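Last updated: 24 Mar 2024

The stool had come from Pakcombe with a story attached, and I did not believe the story. It had sat, the letter said, in the ferry office at Dradovano for 37 years, and whoever sat on it on the last night of October would hear the name of the boat they were going to drown on.

It was white. It had four tubular legs and a square frame with rounded corners, and it looked to me like something a dentist would keep his coat on. I turned it over looking for a maker's mark. Then I did what I do with everything that comes to me with a letter, and put it upside down on the table, on the black plastic, with its legs in the air.
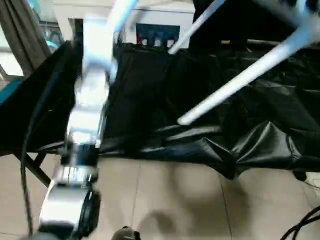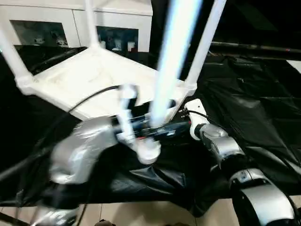

Photos: Carkia Reading Room

The scuffs were the first thing I wrote down. They were faint and gray, and I have seen worse on a chair out of a school lunchroom. A thing that gets sat on for 37 years by men in wet coats should look sat on. I said so in my notes and underlined it.

The letter also gave a price. It had been 678 when the office closed, and now it was 2000, on account of the five people who had sat down and heard something. I asked for their names. The seller wrote back that four of them could no longer be reached, and he left it there, as if I would fill in the rest myself. I have been reading that kind of sentence for most of my working life.

"And the fifth?" I wrote.

The fifth had moved inland, to Hailu, and did not care to discuss it.

I drove to Hailu. It is a long way to go to be told nothing, but I wanted to be able to say I had gone. The woman who opened the door was nearly eighty and had flour on her sleeves. She let me get through my whole speech about the stool, the scuffs and the price.

"Did it say a name?" I asked.

"It said the Carkia," she said. "So I don't get on her."

"There's no boat called the Carkia. Carkia is a town. I live there."

"Well," she said, "there wasn't one then either."

I wrote that down too, and put a question mark next to it. On the way home I stopped for gas by the water – the tank was low, I had no other reason – and there was a new hull up on blocks behind the pumps, with the first three letters already painted on the bow.

I sent the stool back the same week. My report says the age could not be confirmed.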